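대리석은 어떻게 만들어질까요?
어린이 지식 마당 > 땅과 돌 이야기

건물의 벽이나 바닥, 박물관의 조각상에서 매끈하고 무늬가 고운 돌을 본 적이 있습니까? 그런 돌 가운데 많은 것이 대리석입니다. 이 글에서는 대리석이 어디에서 생겨나고, 어떤 과정을 거쳐 우리 생활 속으로 들어오는지 알아봅니다.

바다에서 시작된 돌

대리석의 이야기는 아주 먼 옛날의 얕고 따뜻한 바다에서 시작됩니다. 그 바다에는 조개와 산호, 그리고 눈에 잘 보이지 않을 만큼 작은 생물이 많이 살았습니다. 이 생물들의 껍데기와 뼈대는 탄산칼슘이라는 물질로 되어 있습니다. 생물이 죽으면 껍데기는 바다 밑바닥에 가라앉아 차곡차곡 쌓입니다. 오랜 시간이 흐르면 위에 쌓인 것의 무게에 눌려 단단한 돌이 되는데, 이것을 석회암이라고 합니다. 석회암처럼 물질이 쌓여서 만들어진 암석을 퇴적암이라고 부릅니다.

열과 압력을 받으면

땅속 깊은 곳은 매우 뜨겁고, 누르는 힘도 대단히 큽니다. 땅이 움직여 석회암이 깊은 곳으로 내려가거나 뜨거운 마그마가 가까이 다가오면 석회암의 성질이 바뀌기 시작합니다. 돌이 녹아 버리는 것은 아닙니다. 돌을 이루던 작은 알갱이들이 단단한 상태 그대로 더 크고 촘촘한 결정으로 자라납니다. 이렇게 열과 압력을 받아 성질이 변한 암석을 변성암이라고 하며, 대리석은 대표적인 변성암입니다. 과학에서는 대리암이라는 이름을 주로 사용합니다.

석회암 속에 남아 있던 조개껍데기 같은 화석은 이 과정에서 대부분 사라집니다. 그래서 대리암에서는 화석을 찾아보기가 어렵습니다.

무늬와 색은 왜 생길까요?

순수한 대리암은 흰색입니다. 그러나 자연의 돌에는 다른 물질이 조금씩 섞여 있는 경우가 많습니다. 철 성분이 섞이면 노란색, 갈색, 붉은색이 나타나고, 탄소 성분이 섞이면 회색이나 검은색을 띱니다. 초록색을 띠는 대리암에는 사문석 같은 광물이 들어 있기도 합니다.

돌의 갈라진 틈으로 광물이 녹아 있는 물이 스며들면, 시간이 지나면서 틈이 다른 색의 광물로 채워집니다. 이것이 가느다란 줄무늬가 됩니다. 섞인 물질의 양과 위치가 곳마다 다르므로, 자연에서 나온 대리석의 무늬는 똑같은 것이 없습니다.
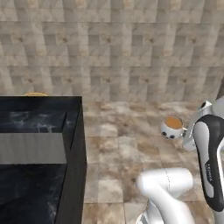
대리석을 캐내는 곳을 채석장이라고 합니다. 옛날에는 돌에 구멍을 낸 뒤 나무 쐐기를 박고 물을 부었습니다. 물을 머금은 나무가 부풀면서 돌을 갈라지게 하는 방법입니다. 오늘날에는 작은 다이아몬드 알갱이가 박힌 줄로 돌을 커다란 덩어리로 잘라 냅니다. 돌이 뜨거워지지 않고 먼지가 날리지 않도록 물을 계속 뿌리면서 작업합니다.

잘라 낸 덩어리는 공장으로 옮겨 얇은 판으로 켭니다. 그다음 거친 연마재부터 고운 연마재까지 차례로 바꾸어 가며 표면을 갈면 반짝이는 윤이 납니다.

모두 진짜 대리석일까요?

대리석처럼 보인다고 해서 모두 대리석인 것은 아닙니다. 돌가루와 수지를 섞어 굳힌 인조 대리석도 있고, 도자기처럼 구운 타일에 대리석 무늬를 인쇄한 제품도 있습니다. 인쇄한 무늬는 같은 모양이 되풀이되는 일이 있습니다. 돌을 파는 가게에서는 화강암이나 석회암을 대리석이라고 부르기도 합니다. 화강암은 마그마가 땅속에서 천천히 식어 굳은 암석으로, 대리암보다 훨씬 단단합니다.

대리석도 약한 점이 있습니다

대리석은 산에 약합니다. 레몬즙이나 식초가 묻으면 표면이 조금씩 녹아 윤이 사라집니다. 산성비를 오래 맞은 조각상의 얼굴이 흐릿해지는 것도 같은 까닭입니다. 대리석으로 된 곳을 닦을 때에는 부드러운 천과 중성 세제를 사용해야 합니다.

직접 해 보는 관찰 활동

어른과 함께 다음 활동을 해 봅시다.
준비물: 작은 대리암 조각 2개, 화강암 조각 2개, 식초, 스포이트, 돋보기, 접시
1. 돋보기로 각 돌의 알갱이와 색을 살펴보고 그림으로 그립니다.
2. 돌을 접시에 올리고 식초를 한 방울씩 떨어뜨립니다.
3. 돌의 표면에 작은 거품이 생기는지 돋보기로 관찰합니다.
4. 관찰이 끝나면 돌을 물로 씻고 손도 깨끗이 씻습니다.
거품은 탄산칼슘이 식초와 만나 생긴 이산화탄소입니다. 거품이 잘 보이지 않으면 대리암의 표면을 사포로 조금 문지른 뒤 다시 해 봅니다. 집이나 학교의 벽과 바닥, 가구에는 식초를 떨어뜨리지 않습니다.

낱말 풀이

퇴적암: 모래, 진흙, 생물의 껍데기 등이 쌓여 굳은 암석
변성암: 열과 압력을 받아 성질이 변한 암석
결정: 물질을 이루는 알갱이가 규칙적으로 늘어서서 된 고체
연마재: 물건의 표면을 갈고 다듬는 데 쓰는 단단한 가루나 도구

토레티(Toletti) 어린이 과학관 교육 자료 23호
8월 14일 고침
다음 호 안내: 화강암과 현무암 (12월 발행)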